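Chapter 4

Gathering Examples

If you have worked your way through the first three chapters, you now have a good feeling for how an arm is told where to go, and how a camera is turned into numbers that a program can use. You may even be a bit impatient by now, and I don't blame you. We have spent a long time on joints, on lenses and on the many small ways a cable can spoil an afternoon, and there has been very little learning in a book that promised some. This is the chapter where that changes, although I should warn you that the first kind of learning you meet will be your own.

When my colleague Liis Rimkutė and I began teaching this course, we gave the students a ready-made set of recordings and let them train on it right away. They liked that very much. They also came out the other end with no idea why their systems did what they did. One group spent most of October adjusting the settings of a model that kept closing its fingers a little to the left of everything. When Liis finally sat down with them and played the recordings back at half speed, she found that the person who made them had done exactly the same thing in one session out of three, and had rescued the grasp each time with a little nudge at the end. The model had learned the reach and missed the nudge. Since then we have asked every student to gather their own examples before they are allowed to train anything at all, and we have never gone back to the old way.

By an example, in this book, we mean one complete attempt at a task, from the starting position to the end, with everything the system could have seen and everything the arm was told to do along the way. Some people call it an episode and some call it a demonstration. We will use all three words, as most working groups do, and you should not read any deep difference into them. A set of examples is what you have when you put many of them together and write down how they were made. Please don't skip that last part — a folder of recordings without notes is a sad thing to inherit.

4.1 A task small enough to repeat

The running task for this chapter and the next one is clearing ping-pong balls from a table into a tub. It sounds too easy, and students tell us so every year. But a ball can roll when it is touched carelessly, it offers no handle, and it looks the same from every side unless it happens to have a logo printed on it. Two balls lying close together are harder again, for the fingers must come down around one without pushing the other away. There is plenty in this task to keep a learning system busy, and you can set it up again in less time than it takes to pour a cup of coffee.

The tub can be any shallow plastic one with a wide opening. Choose a color that stands apart from both the cloth and the balls. A plain wall behind the table is a kindness to you later on, when you will be staring at many recordings in a row. As for the cloth, we like one with a printed grid. You will be able to talk about positions with your partner ("two squares in from the tub") without drawing on the table, and a ball rests more quietly on fabric than on a bare top.

Start each episode with balls on both sides of the tub. Put some in a loose group and some in a pair, and change the arrangement every time, even when you are tired and your hand wants to put them back where they were. Cosmin Cozma, who wrote the Kemby recording software we use in the exercises, likes to shuffle a stack of cards with little sketched layouts on them and deal himself one before each episode. I used to think this was fussy. Then I looked at a set of 400 episodes I had arranged "at random" by hand, and saw that I had hardly ever put a ball near the front edge of the cloth.

Halfway through a good episode, your table might look like this, with one ball already in the tub and the gripper down at the pair on the right: 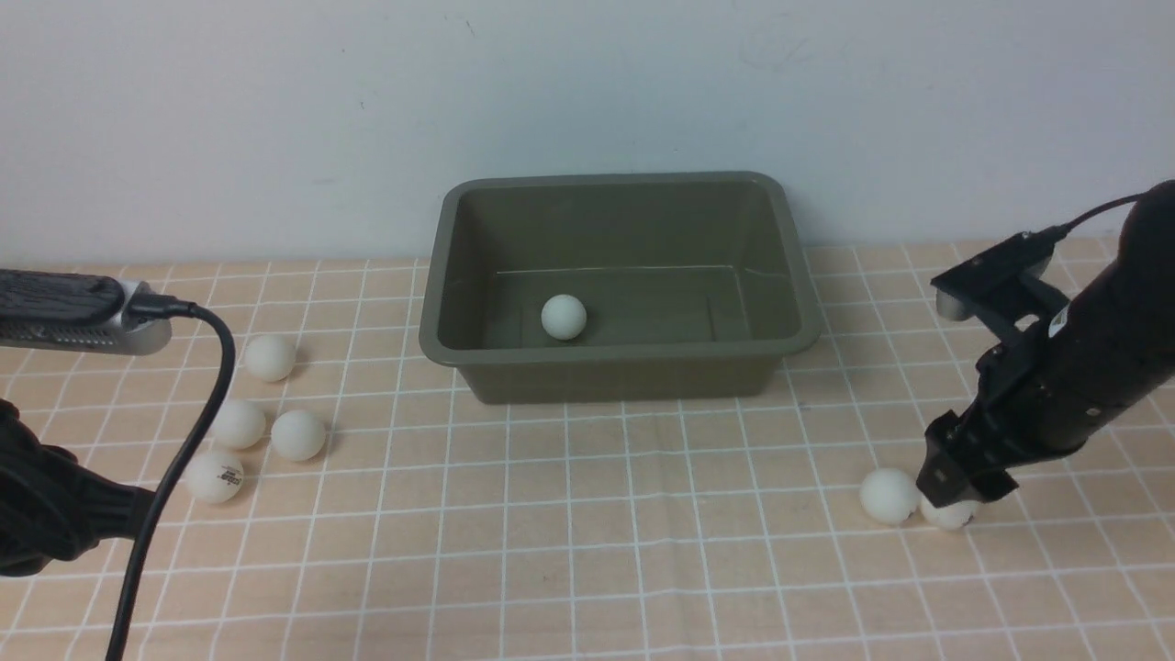

4.2 What belongs in a recording

Let us now be a little more careful about what gets saved. At every time step, Kemby writes down the pictures from each camera, the positions of the joints, the opening of the gripper and the command that was sent. The command and the position are easily confused, and you will want both. The command is what the operator asked for, while the position is where the arm had managed to get to by then, and the gap between the two tells you a great deal about how the arm behaves when it is hurried.

Alongside these, you will keep a short written note for each episode. Write down who was operating, which layout was used, whether the episode ended the way it was meant to, and anything odd that happened. A ball that rolled off the table is odd. So is a sneeze. Keep the failed episodes too, in a folder of their own, and mark them clearly. We will come back for them in Chapter 6, where they are worth more than you might expect.

4.3 How many is enough?

I am asked this more than any other question, usually before anyone has recorded a single episode. For the tub task, plan on 80 good episodes per pair of students for your first set. The larger set we use in Chapter 5 has 2000, gathered by 13 operators, and it took patience and a great many biscuits. Please don't try to match it. Gather your 80, train on them, watch where the arm goes wrong, and then gather more of whatever was missing.

Before you turn to the exercises, record five practice episodes and delete them all. I mean this quite seriously. The first few are always stiff and slow, with long pauses while the operator thinks — and a model will happily learn to pause as well. By the sixth you will have found your rhythm, and that is the one to keep.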